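Ornella Pace sets up her table at the Gardale swap in November, before the doors open at 10. She has done it for five years and still brings too much.

The swap takes up two rooms of the old Darneo building. People bring what they no longer use and take what they want, and no money changes hands. Coats and books go first. Kitchen things move slowly until lunch, when the families come in.

"Plates are easy," Pace says. "Small appliances, people want to know if they run." She keeps an extension cord in her bag so they can find out.

Primo Morelli has the table next to hers. He brings lamps, mostly, and last year took home a Bindov radio that needed a new knob. He spent four evenings on it — the part cost him two dollars.
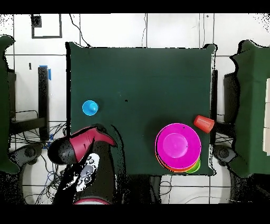
Mixed tables do better than sorted ones, in Pace's view. She tried grouping everything by room one year and people walked past the bathroom things without slowing down. Now a red hair dryer can lie beside a white remote control, with bright plastic plates stacked across from them on the green cloth. Someone who stops for the plates might ask about the dryer. Remotes are the hardest to place, and she tapes a note to the back of each one with the name of the set it came from.

By 4 the leftovers are boxed. Morelli drives them to the thrift store on his way home.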